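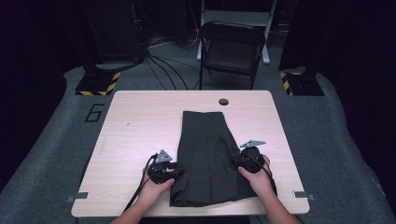
Ticket 2091: Fornen spot, web master plays back washed out

Opened by Kaede Arai, post desk, Macedo

Hi all! The Fornen 60-second is so close and I love how it's looking, but the web master has a problem I can't get past. The graded ProRes is gorgeous in the suite. The H.264 we export for the client page comes out milky, with lifted blacks and skin tones gone gray. Dark cloth shows it fastest, say a charcoal pleated skirt laid flat on a light wood-grain table: in the master every pleat has a proper shadow, and in the web file they flatten into one gray patch. Same thing on two browsers and on my phone.

Steps so far
- Re-exported from the timeline with the same preset. No change.
- Exported with the grade switched off. Still lifted, so the grade is in the clear.
- Played the web file in the suite on the reference monitor. Looks milky there too.
- Swapped in the Grirketville cutdown from the same project. That one is perfect!

Update, 11:20 a.m.
Ullik support wrote back already, which made my morning. They asked for the export log and the color tags on both files. The Fornen file is tagged full range and the Grirketville file is tagged video range. Big clue!

Update, 2:45 p.m.
Found where they split. The Fornen timeline was built from the director's offline template, and its output range is set to full. The export preset says "same as source," so it passes the tag along, and the page player ignores it. I set the range to video by hand and ran a 300-frame test from the kitchen shot. Blacks are back where they belong and the pleats have their shadows again. I may have cheered.

Update, 4:10 p.m.
Full spot exported with the new setting. Scopes match the master from first frame to end card. I did find one leftover: the title at frame 937 had been brightened last week to fight the milky look, so it was too hot. Put it back to the approved level and exported again.

Still to do
- Replace the file on the client page and clear the cache
- Fix the offline template so the next spot doesn't pick this up
- Check the 9:16 versions, which came off the same timeline
- Send Ullik the before and after files, they asked for them and were a joy to work with

Status: fixed, waiting on client page upload
Assigned to: Kaede Arai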